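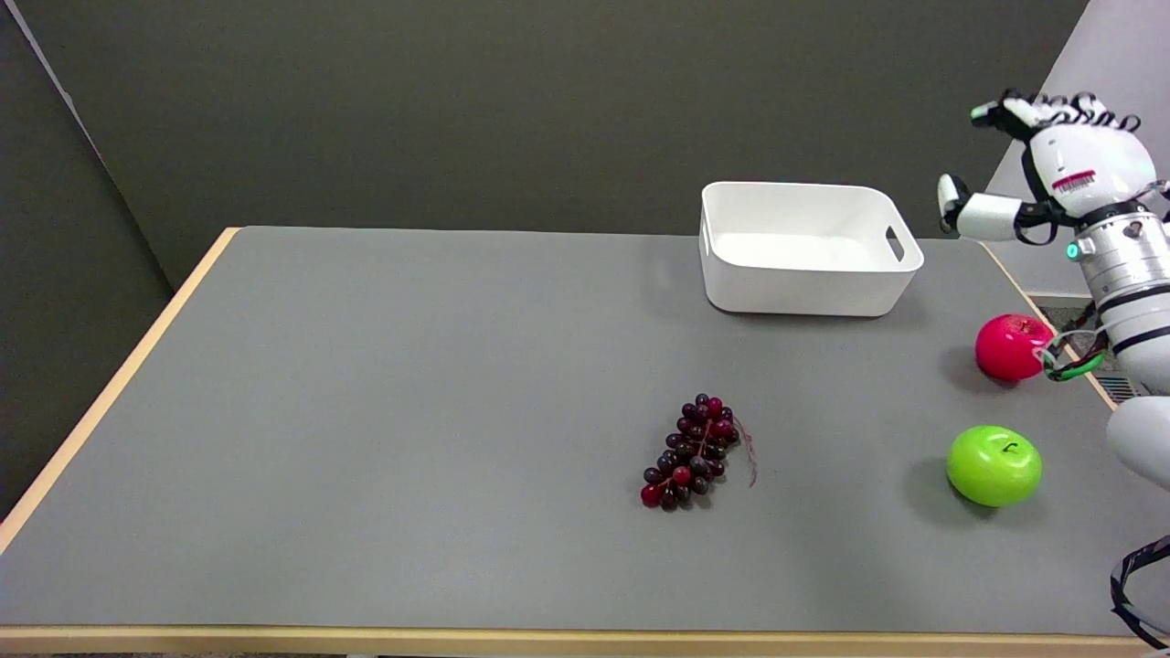 I have been on a fake fruit kick since August and I'm not even a little sorry! It started when I was clearing out my aunt's dining room and found a whole bowl of it in the sideboard, and now I can't walk past a thrift store without checking the housewares aisle. My favorites so far are the grapes, the dark ones, purple going almost black with some deep red mixed in, and that curly little tendril on the stem just kills me. The apples are louder. The red one leans pink, and the green is such a bright lime that it wakes up a gray tabletop all by itself.

So the plan for this weekend was to get the fruit sorted and stored properly. I went with a plain white plastic bin with a handle slot in the side, so I can pull it off the shelf with one hand. I did look at the fancy lidded ones from Homano, but I like being able to see what I've got.

Cleaning is easy. A drop of dish soap in lukewarm water, a soft cloth, and an old toothbrush for the spots where the grapes meet. Go slow there, they can pop off the stem (ask me how I know). Then everything sits on a towel overnight.

My friend Cristóbal Montecinos has been at this much longer than I have. He has over 200 pieces, mostly pears and lemons, and last month he mailed me 9 plums wrapped in newspaper. Plums! They're going in the blue bowl by the front door as soon as I find the blue bowl.

Next up is figuring out a centerpiece for December. I'm thinking grapes spilling over the side, the red apple up high, maybe some real pine.

Posted 29 Nov 2020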